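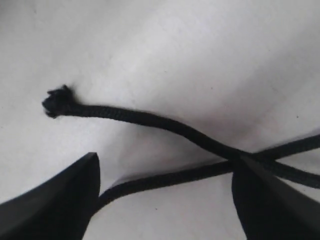
Efraín Usuga wrote on the October thread that a down coat should go in the washer once a year whether it looks dirty or not, and that most of the flat, sad coats he sees were never washed at all. I have been turning that over in my mind ever since. I was raised to believe that you hang a winter coat on the porch, beat it a little, and leave it alone until the moths get it.

The coat I'm asking about is a long Skiso parka, down filled, that used to belong to my older sister. It's 13 years old and still the warmest thing I've ever put on my body. The collar has gone gray where it touches my neck, the cuffs are worse, and there is a general smell that I would call "closet" if I were being kind. The down has also slid toward the bottom of each section, so my shoulders are cold and my hem is wonderfully cozy. The cleaner downtown in Brurneck wants more than I can spend this month, what with the holidays. I have a top-loading washer with the post in the middle, a regular dryer, and a big bathtub. I've already pulled the black cord out of the hood, the braided one with the end frayed into a fuzzy little knot, and emptied the pockets.

Can I do this at home without ruining it? And if so, how do you get all that down dry again? I'd be so grateful for any advice, especially from people who have done it and still have a coat to show for it.

Posted by porchlight_marge on December 13, 2022

Emiko Arai

You can do this at home, and I think you'll be very pleased with yourself afterward! I've washed my husband's and mine every winter for years now, plus a sleeping bag that I won't talk about.

First, please don't use the washer with the post. It grabs long coats and twists them, and a wet down coat is so heavy that the seams can tear under their own weight. Either take it to a laundromat with the big front loaders or use your bathtub. The tub costs nothing but your knees, so put a folded towel down.

Do the collar and cuffs before anything else. I mix a little down wash with water in a cup and work it in with an old soft toothbrush, small circles, and let it sit while I have my coffee. I buy the Larnum down wash, but any soap made for down will do. Regular detergent is hard to rinse out and leaves the feathers stuck together, and fabric softener is worse. Leave that one on the shelf completely.

Then fill the tub with lukewarm water, stir in the soap, zip the coat all the way up, and push it under. It will fight you. It's full of air and it will come up on one side while you hold down the other, so just keep pressing gently until it gives up. Let it soak half an hour or so, press it up and down some more, and drain. Now rinse, and rinse again, and when you think you're done rinse it one more time. Mine usually takes four tubs of water before I stop seeing suds.

Don't wring it. Press the water out against the bottom of the tub, then roll the coat up like a sleeping child and carry it with both arms underneath – don't lift it by the shoulders, ever, while it's wet. If your washer has a spin-only setting you'll be tempted, but with the post I'd still say no. Roll it in towels and kneel on it.

It will look terrible at this point. Flat, lumpy, a little like a drowned cat. That's normal, so please don't cry like I did the first time.

Efraín Usuga

Emiko has the washing covered, so I'll just talk about the drying, where most people quit too early.

Low heat, the biggest dryer you can find, and three clean tennis balls. Your home dryer may be fine, but if the coat fills it up there's no room to tumble and the middle stays wet. Every half hour take it out, shake it hard, and break up the clumps with your fingers through the fabric. You'll feel them, like wet cotton balls. Then back in. Plan on roughly 9 rounds of this for a long parka. I know that's an entire afternoon! Put a movie on.

When it feels dry, it's not dry yet. Do one more round, then hang it somewhere warm overnight and smell it in the morning. A damp, barnyard smell means there's still water in there and it needs to go back.

As for the cold shoulders, the tumbling should move a good bit of the down back up, as long as the inside seams haven't let go. Turn it inside out and look before you wash. A small gap can be sewn by hand in a few minutes, and it's a lot nicer to find it now than to find feathers in the lint trap.

ebihara_fan

just take it to the cleaners. I did mine in the tub and it took two days and my bathroom smelled like a duck. coat is fine though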